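Grasp planning on a crowded table: gallery

This page shows the work of our small software group on Clilomia, the grasp planner that we have been writing since last year. We put new pictures here when a version is ready. The present version was closed on 4 June 2022.

The planner gets the views of the table, makes a list of possible grasps, and removes those where the fingers would touch something else. 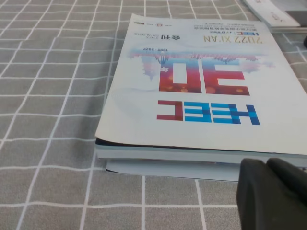
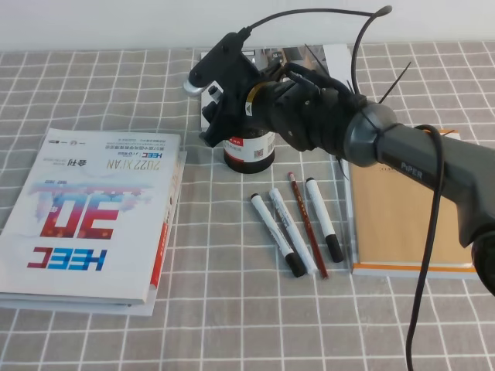 Flat things are the hardest part for us. A thick catalog gives only a low edge to the depth map, and in the older version this edge was often joined with the table plane. Now we fit the plane first, with a small margin, and everything above it is kept as a separate region. Big printed letters no longer split one cover into many regions.

Small upright objects are easier to find, but the closing of the fingers needs more care. Clilomia proposes up to 18 grasps for each object, and Ambrose, our collision checker, takes away the ones which are not safe. The whole step takes around 400 milliseconds on the office computer. We would like to make it faster, but first we want it to be correct.

Cables are still not in the model. We keep a simple box around the last link and the planner stays outside of it, which costs us some good grasps.

All runs are saved with Vondex, our logging tool. The test set has 600 table layouts, and 369 of them have been checked by hand. The rest will follow in June, together with the new settings file. Old settings files can be read, but the field for finger opening must be changed from centimeters to millimeters.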